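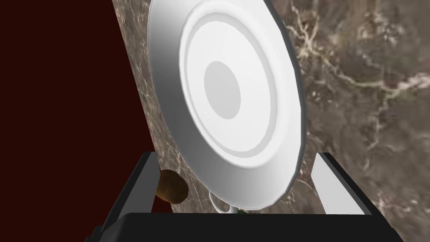
Open day notes: the Fladmont simulation demo

Posted December 25, 2020

Fladmont opened its lab to outside visitors and I took the second slot. Most of the program was posters. The part worth writing up was the simulated kitchen, run by Zainab Yusuf on a desktop machine with the wrist view on a large monitor.

The task is plate pickup. A white plate stands nearly upright over a brown marble counter and a two-finger gripper has to close on its lower edge. The plate's outline is made of short straight segments, which you can see on the rim if you look for it. I asked whether the facets mattered for contact. Yusuf said the collision mesh is separate from the visual mesh and coarser still. Contact on a rim is therefore contact on one flat piece, and if the pads land across a corner between two pieces the plate rocks. They add a small random yaw at the start of each run so that the policy meets both cases.

The software is in two parts. Irura is the scene builder and Etim is the controller. Etim runs at 40 Hz and takes the wrist image plus finger position, with no depth. I had expected depth. A smooth white dish with soft gray shading gives a color camera very little to work with, and from this close the top of the plate is out of view anyway.

We watched 40 runs. Etim held the plate in 39 of them. The one failure was a late close: the left finger touched the rim first, the plate turned, and the gripper shut on nothing. Yusuf replayed it at quarter speed and the contact force plot showed the spike 7 frames before the close command. That was more useful to me than the success rate.

Clutter is on by default. There was a small brown lumpy thing by the left finger that I took for a potato, and something white with a curved stem under the plate. Turning clutter off shortens training, but Ebere Dauda, who maintains Irura, said the resulting policy closes on whatever is white and near the center.

Transfer to hardware was not shown. Dauda put the figure at 17 hours of simulated practice before they try a new object on the real arm, and the real arm uses Peltix finger pads, whose friction they have measured on glazed ceramic only when dry. Wet plates are on the list for February – I would like to see those numbers.

Slides were promised by email. I will add them to this post when they arrive.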